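Home | Projects | Gallery | Contact

Filed under: Faults & Fixes, Laundry Automation

The Jillico wrist fault -- a gallery

Hello again, and thanks for dropping by! September was meant to be a quiet month of shirts at Kemeys, and then the Jillico folding arm started closing its fingers when it had been told to open them, which gave all of us a fright (me most of all, I was standing beside it). Bleddyn Mathias hit the stop and no one was hurt, I'm very glad to say. We've since been through all 1,382 lines of the log, and the trouble was a chafed signal cable at the wrist -- the sort of thing you could look straight past for weeks, and I'm afraid we did.

The arm had managed 173 cycles that morning before it misbehaved, and it stays locked out until the new Jostix cable guard has done 100 clean runs with an empty gripper.

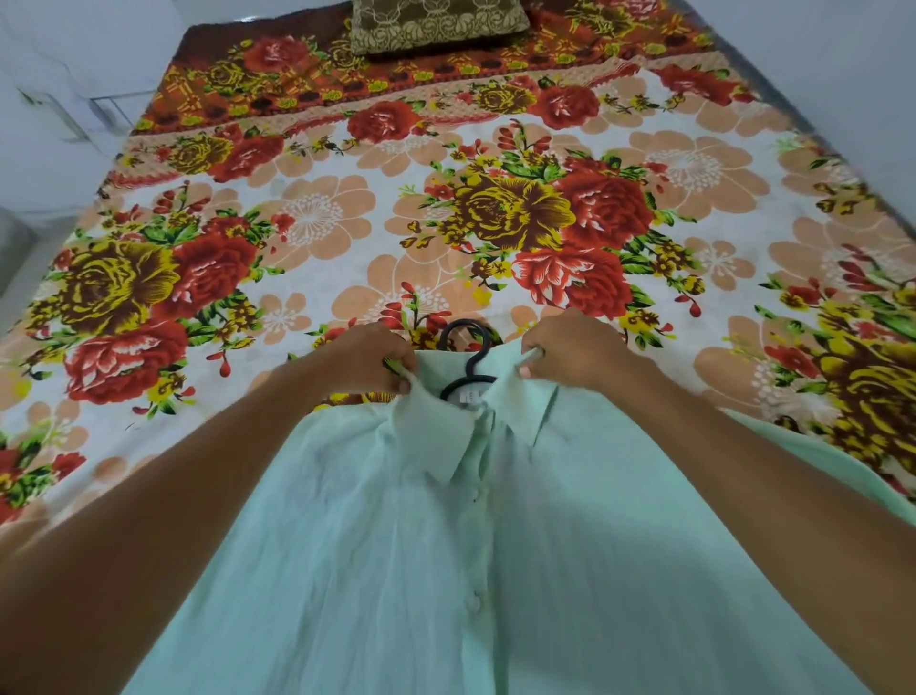
Collars are where the fault would have done its worst, so they've had most of my attention lately. The grip wants to be light and let go the moment it's asked, and with thin cotton or the like you've very little margin. On this pale green shirt the hanger is already inside, its black hook standing up between the two hands, and a hard hook that close to the fingers is exactly what I'd want a stuck gripper kept well away from.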